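How to Clear Mineral Scale from a Kitchen Faucet Aerator

Updated 8/19/22

If the stream from your kitchen faucet has gone thin or sprays sideways, the aerator is probably clogged. The water in Bandalcombe is hard, and I clean mine every March and again in the fall. The job takes a few minutes of work plus soaking time.

What you need

White vinegar
A cup or small bowl
An old toothbrush
A wooden toothpick
Adjustable pliers and a rag
Plumber's tape, if the joint drips later

Before you start

Clear the counter next to the sink and close the drain. The washer and screen are small and will go straight down an open one. 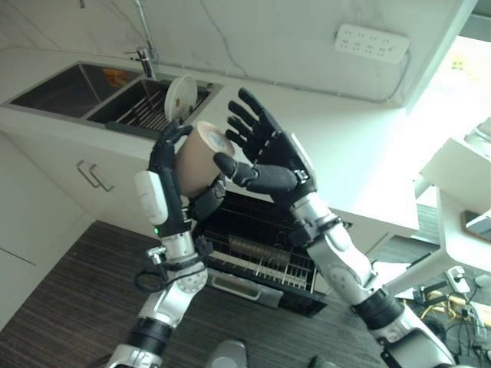 You don't need to shut off the water under the sink. Just leave the faucet off while the aerator is out.

Steps

1. Unscrew the aerator. Looking up at it from below, turn it counterclockwise. Try by hand first. If it won't move, wrap it in the rag and use the pliers gently — the metal is thin and bends out of round easily.

2. Take it apart. Push the insert out from the threaded side. Lay the parts out in the order they came so you can put them back the same way.

3. Soak the metal and plastic parts in vinegar for 2 hours. Leave the rubber washer out and rinse it under plain water. Some plated finishes don't like vinegar, so check the maker's instructions if yours is brass or black.

4. While the parts soak, wipe down the tip of the faucet and catch up on any dishes.
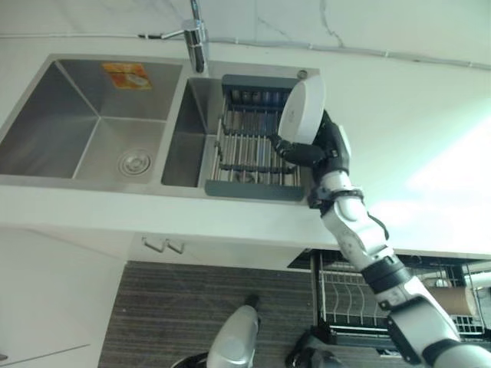 5. Scrub the screen with the toothbrush. Poke out any holes that are still blocked with the toothpick, then rinse everything well.

6. Run the faucet without the aerator for 50 seconds. Open the drain first. This flushes out grit sitting in the spout.

7. Put the parts back in order and screw the aerator on by hand. Run the water and look for drips at the joint. If it leaks, check that the washer is flat, then add a turn or 2 of plumber's tape.

If the flow is still weak, check the shutoff valves under the sink — one may be partly closed.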